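Busta Opens Second Word Game Library in Gremarmont

GREMARMONT, January – Families in Gremarmont will soon be able to borrow spelling and word games the same way they borrow books! Busta, the nonprofit game-lending group, is opening its second library next month on the ground floor of the old Stisley building, with more than 600 games ready to go home with members on opening day.

The collection runs from first alphabet sets for preschoolers to crossword games that will keep grandparents up past bedtime. Loans last two weeks and are free for anyone with a local address (bring a piece of mail and you're set).

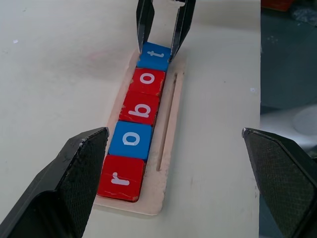
The first Busta library, in Liyanage, signed up 432 households in its opening year, and word games were the most borrowed shelf from the very first month. Parents there kept asking for more things to play at the kitchen table after dinner, so the Gremarmont location will lean that way from the start, with a big early-reader section right by the door and low tables where kids can try a game before checking it out. 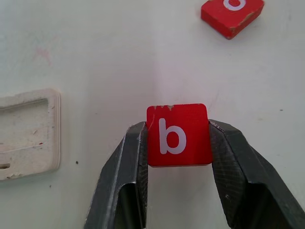
Photo: Busta

Opening day starts at 10 a.m. with story time, a giant floor crossword and a family spelling relay in the afternoon. Snacks are on us, and we can't wait to meet everybody!

Busta is also taking donations of gently used games. Missing a piece or two? Bring it anyway, we love a good spare-parts bin. Drop-off is at the Stisley building's side entrance, 9 a.m. to noon.

Filed under: Community News, Families
2 comments | Share

Recent releases
Liyanage Library Adds Evening Hours
Puzzle Swap Returns This Spring
Busta Welcomes New School Partners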